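Clear toy bags: do they keep anything tidy?

Last updated 6/12/18
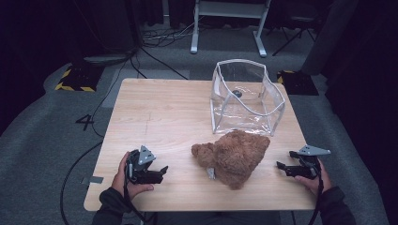

The bear, in front of its clear bag.

Vignesh swears by see-through storage. I'm not convinced. The sides of this one bow in, the top stays open, and dust gets at everything anyway – so what am I paying for? Being able to see the mess?

A shaggy bear takes up a lot of room too. I'll give it until August, then it's back to the old drawer.

12 shares | 2 comments

Recent posts
Do drawer dividers work?
The Holum shelf, again
Washing plush toys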